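Durville Shared Workshop
Evening course: Building with a small robot arm
Handout 5 — Taking apart and putting back: the desktop computer job
Notes by Daniyal Khattak

Please read these notes before you come. We start at 6:30 pm and the first half hour is only for questions, so bring the ones you have from Handout 4. If you missed the session on grip force, please read that handout first, because I use its words here without explaining them again.

1. What we want to do in this unit

Until now the arm has moved wooden blocks and the plastic cups. These are kind objects. They have no cables, they do not catch on anything, and if the arm drops one we pick it up. In this unit we work with an old desktop computer. The aim is to remove and replace four parts: the processor, one memory module, the hard drive in its caddy, and (if we have time) the expansion card.

You will not write the full program. Each pair takes one part and writes the approach, the grip, the pull and the retreat. At the end we put the four pieces in one sequence, which we call Pan in the shared folder, so please save your work there with your part in the file name.

2. The work table

We use the table with the slotted aluminum top. The slots are good because you can move a clamp or a fixture and fix it again in a minute. They are also the source of most of our errors. When somebody moves the fixture by one slot and does not write it in the log, every taught position after it is wrong by the same distance.

So the rule of the course is simple. Who moves something, writes it down. The log is the blue notebook on the hook beside the door.

The computer lies on its side, with the side panel removed and the open side up. Before you begin, push the case by hand from each side, gently. If it slides, the stops are not tight. A sliding case is worse than a bad program, because the program looks wrong and you will spend the evening repairing something that was correct.

3. The parts tray

The tray is printed on our own printer. It is the third version. The first, from the Estau group, was a very nice design but the pockets had straight walls, and the arm had to be perfect to put anything inside. In my version the top of each pocket has a slope of 12 degrees, and the part can find its own way down. If you want to print one at home, use slow settings for the tall features. My first ones broke at the layer lines.

Some pockets will stay empty in your exercise. Please do not store screws in them.

4. Before any part is touched

Power cord out of the wall. Then press the power button of the computer one time and wait. Use the wrist strap when you put your own hands in the case.

Nobody opens the power supply. It is not part of this course.

The cables inside the case are the real difficulty. They are soft, they move a little each time, and the arm does not know about them. Look at your path from above and also from the side. If a cable crosses the path, you have two choices: tie the cable away, or go higher and come down later. I prefer the second when it is possible, as a tied cable is often forgotten and then the next pair has a surprise.

5. The processor and the memory

The processor is the smallest work and the most delicate. The lever and the metal bracket must be open before the arm comes. When the bracket stands up, it takes space above the board, so your approach must be vertical for the last 89 mm. Teach this point slowly, in steps, with your finger on the stop button.

Never let the gripper touch the gold area in the socket. Do not touch it with your fingers also. If you think that something touched it, say so immediately; I will not be angry, but I want to check it with the magnifier before the next pair begins.

The memory module needs both end clips open. It then comes straight up. The common mistake is to pull with a small angle, because your grip point is not in the middle of the module. Measure the middle, do not guess it.

6. The hard drive

This is the part I recommend for pairs who are new. The drive sits in a plastic caddy, and the caddy is friendly to the gripper: it bends a little, and it has enough surface for the fingers.
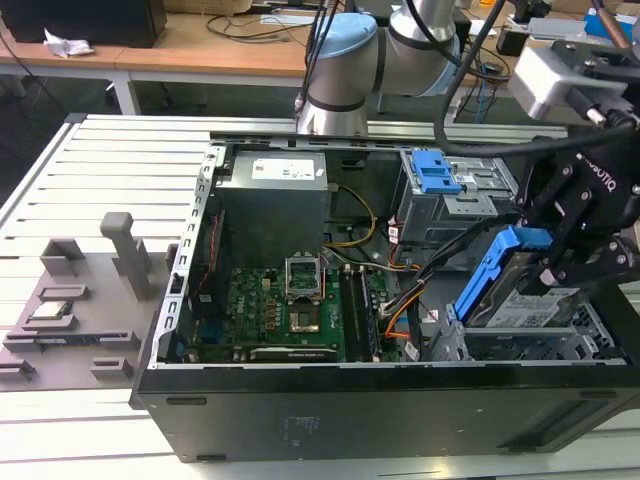

Write your pull in two stages. The first stage is short and slow, 5 mm only, and then the arm stops. In this pause you look. Is the data cable disconnected? Is the power connector free? Is the caddy coming straight, or does one corner stay behind? After that you may continue to the full lift.

For the grip, start with the lowest force from Handout 4 and go up one step at a time. If you press too hard on the caddy, it closes on the drive and the latch does not release well. I made this mistake for a whole evening in October and blamed the camera.

Keep the speed low while the drive is in the fingers. A drop from even a small height can finish a hard drive, and we have only two spare ones for the whole group.

Putting it back is slower than taking it out. Come to the position above the bay, stop, go down until you feel the first contact in the force reading, and stop again. If the reading rises quickly, go back up. Do not push through. The caddy is probably on the edge of the bracket, and a correction of one or two millimetres is enough.

7. What to hand in

One page for each pair is sufficient. Please include:

— your taught points, with the tray position from the log
— the grip force you finished with, and the ones you tried before
— how many runs you made and how many you had to stop by hand
— one thing you would change in the tray or the stops

Please write also the runs that failed. In the last group one pair made 13 runs and gave me only the good ones, and I could not help them, as I did not know what happened in the others.

8. For those who build at home

Several people asked if a smaller arm can do this work. For the memory and the drive, yes, if it can lift the part at full reach and if the base does not bend. For the processor I would wait. The used computers come from Furavport, the recycling shop behind the station, where they let you choose from the shelf if you ask at the counter. Take an old office model with plastic drive caddies. Cases where the drive is fixed by screws need a screwdriver tool, and we come to that in Handout 6.

Questions between sessions: leave a note in the blue notebook, or write to me through the course page. I answer in the evening, normally after nine.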